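Speaker notes — "Can it do the chores yet?"
August 2025
Chrysanthi Margaritis

Slot is 18 minutes plus questions. Clicker is in the side pocket of the bag. Water on the left, because the lectern at this place is narrow.

## Opening (2 min)

Start with the question people ask me at dinner: when can I buy one that tidies up? Say the short answer right away. For a few chores, in a house that has been arranged for it, you can get something useful now. For the whole house, no, and I wouldn't put money down for it.

Then say who I am. I run testing at Zitallow. We don't build robots. Companies bring us their software, we put it through household and shop-floor chores, and we write down what happened. Most of what we do is in simulation, with a smaller set repeated on real hardware at the Follemthorpe site.

Ask for hands: who has a robot vacuum? Who still owns a broom? (Usually the same hands. Wait for them to notice.)

## What we mean by a chore (3 min)

People say "clean the living room" as if it were one job. On our sheets it breaks into pieces, and each piece is scored by itself:

- get from one room to the next through the doorway
- find the thing you were sent for
- get close enough to reach it
- pick it up, or wipe it, or straighten it
- know that you're finished

The fourth line gets all the attention in demo videos. The first three get skipped, and they are where a lot of our failed runs end.
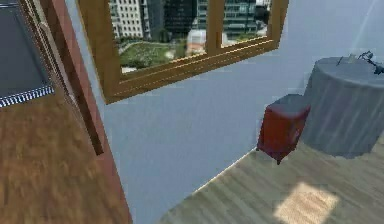
So take a simple instruction: "go over to the stool by the table and clear the tabletop." To a person that is one thought. The machine has to work out which way is up and where the floor is, tell one kind of floor from another, and get past the door frame without clipping it. A patch of sun on the boards shouldn't be treated as a step or a rug. A tablecloth that hangs nearly to the floor hides whatever is under the table, so it can't plan on that space being free. Then it has to decide what on the tabletop counts as clutter and what lives there.

That last one is worth a pause. Is that black thing, maybe a lamp, clutter? You'd never ask a houseguest that. We have had software remove a lamp and report success.

Slow down here. This is the part the audience came for.

## The numbers (3 min)

One slide, four figures, don't read them all out.

- 778 runs in the last round, all household chores
- 18 different rooms
- 300 seconds allowed per run
- 4 software entries, and Pramix is the only one I have permission to name

Say plainly that a run counts as a pass only if the whole chore is done inside the time limit with nothing knocked over. People from industry sometimes object that this is harsh. My reply is that a vase on the floor is on the floor whatever the partial score says.

I am not showing a ranking. If someone asks for one, the report goes to members first and the public version comes out in January.

## Where it goes wrong (4 min)

Three kinds of failure, in the order we see them most.

**Getting lost up close.** From across the room there is plenty to go on: windows, corners, furniture, the line where the wall meets the floor. Move in until one surface fills the view and all of that is gone. The software has to remember where it was, and some of it doesn't remember very well.

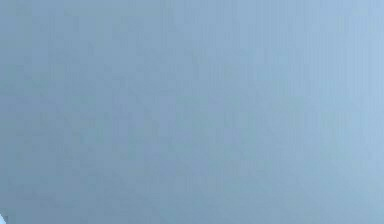
*Close range: a plain blue-gray surface, with one small pale shape in the bottom-left corner.*

Leave this slide up for a few seconds and don't talk. Then ask the room which way they would turn. There will be a few guesses. Point out that they have nothing to base a guess on, and neither does a program that only looks at the current view. A person who walked up to something blank would just step back. Stepping back sounds easy, but the software has to notice first that it has stopped learning anything from what it sees. Several teams are working on exactly this. Pramix made a change this spring that helped in our tests, though it also made the runs slower — it backs up more often than it needs to.

**Not knowing when to stop.** Wiping is the classic case. A surface that's clean looks a lot like a surface that was never dirty. We see programs quit after one pass, and we see programs that would keep wiping until the clock runs out.

**Soft things.** Cloth, bags, cables. Simulated cloth is better than it was, but I still trust these results least and I should say so out loud.

## Shop floor, for comparison (3 min)

Somebody will be thinking that factories solved this years ago. In part, yes. Talk about the Sung line, where we spent a month watching bin picking and packing. The parts come in the same trays, the lights don't change, and the floor is marked. Machines do well there and they do it all shift.

The chores around the line are another matter. Sweeping under the benches, putting tools back, taking the odd broken tray to the right cart. People still do all of that at Sung. Those jobs look much more like housework, and they fail in the same ways.

If time is short, cut the tray story and keep the sweeping.

## What I'd tell a buyer (2 min)

Ask the seller which room the demo was filmed in, and whether it has been run in one it hadn't seen. Ask what happens when it gets too close to a wall. Ask for the failures. A company that tests seriously has a folder of them and will usually show you a few.

On dates: I don't give any. I was wrong the last time and it's on video.

## Questions I expect

*Does simulation tell you anything about real homes?* Some. A program that gets lost in a simulated room has generally done the same at Follemthorpe. The other direction is weaker — passing in simulation doesn't promise much, mostly on account of grip and soft objects.

*Why not just add more sensors?* Many do. It helps with distance and does little for deciding what is clutter.

*Will it take cleaning jobs?* I can speak to what the machines managed in our tests and should stick to that. Refer people to the panel after the break.

*Can we get the test rooms?* Yes, for members. Others can email me, address is on the last slide. Check that the address is the new one.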